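Prelholm plant to build warning sound units for electric vans

24 Feb 2025 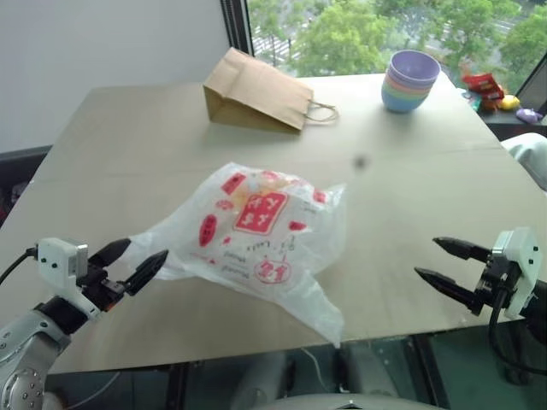

Car parts maker Hodel is to start making pedestrian warning sound units for electric vans at its Prelholm plant, after winning a supply contract from the van builder Rajput.

The units will be fitted to Rajput's small and mid-sized electric vans, which are put together at Cundirstead. The first deliveries are due before the end of the year, and the contract runs for 4 years with an option to extend.

Electric vans make very little noise at low speed, and the sound unit lets people on foot or on bicycles hear them coming. It is a small weatherproof speaker with its own control board, mounted behind the front bumper. The sound rises in pitch as the van picks up speed and stops once the tyres are loud enough to be heard without help.

Hodel has supplied horns and reversing alarms to van and lorry builders for many years, but this is its first order for a full low-speed warning system. Until now Rajput has bought the units from abroad. The van builder said long delivery times had held up work at Cundirstead more than once last year, and that it wanted a supplier within a day's drive.

The work will take up three production lines at Prelholm. Two of them already exist and are being changed over from reversing alarms, where orders have been falling. The third is new and will go into the former paint store on the north side of the site. Building work there began in January.

At full output the lines are expected to turn out 1,465 units a week. Most will go to Cundirstead, with the rest kept as spares for Rajput's dealers. Hodel said it was also talking to a bus maker about a larger version, but no order has been placed.

The Prelholm plant employs over 600 people. The company does not expect to take on many more staff at first, as workers from the reversing alarm lines will be retrained. It will advertise for test engineers in the spring, along with a small number of evening shift posts. Job cuts had been feared at the site when the reversing alarm orders began to drop last summer.

Each unit will be tested before it leaves the plant. The speaker is run through its whole range of speeds in a sound-proofed box, and the volume is checked at every step. Samples from each batch will also be sprayed with salt water and shaken on a test rig, as the position behind the bumper leaves them open to road dirt in winter.

Rajput has not yet settled on the sound itself. Several versions have been tried on vans driving round the Cundirstead site, and drivers complained that one of them — a steady two-note hum — was tiring to listen to on delivery rounds with a lot of stops. A softer version is now being tested. It has to meet the same rules on volume, so the changes are mostly to the tone.

Vans already on the road will keep their present units. Rajput said the Hodel part would use the same fixing points and plug, so garages will be able to fit it as a replacement when an older unit fails. The price of the spare part has not been announced.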